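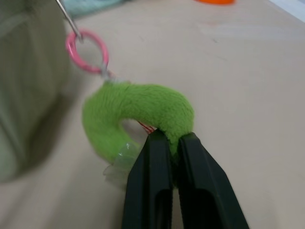
Issue 931

Thread on mail-order yarn, because I keep getting the same messages.

I have ordered from Jerkent for 4 years. Their worsted comes in skeins, not balls, so you need to wind it before you start. Budget an evening for a sweater's worth.

The Arkell cotton is fine for dishcloths. I would not use it for anything that has to hold its shape. My market bag from last July is now long enough to step on.

Fuzzy yarns: buy one more than the pattern says. You can't see your stitches, you will lose count, and ripping back eats up yardage. Lime green is easier to work with than navy. I can find a dropped stitch in lime green at night.

Shipping. Jerkent charges a flat rate up to 600 grams, then it jumps. I split big orders in two – it comes out cheaper even with two boxes.

Laltetti changed their dye lot labels this spring. The lot number used to be on the band. Now it is on a small sticker inside the skein, and the sticker falls off. Write the number down when you open the package.

Someone asked about Avcı. I have only used the sock yarn. It pilled at the heel but the color held. The put-up is a bit short for large feet, so do the toes in a contrast color or buy two.

Storage: zip bags, air pressed out, a label with fiber and yardage. I use freezer bags. Cedar blocks go in the drawer, outside the bags.

My stash is at over 1,000 yards of leftovers under fingering weight. Scrap blanket is the plan. Squares on the diagonal, garter stitch, edges slipped so they join flat.

Pattern for the square is in the replies. Cast on three, increase at the start of every row until the side measures five inches, then decrease the same way.

Block the squares before joining them. I skipped it on the last blanket and one corner still curls.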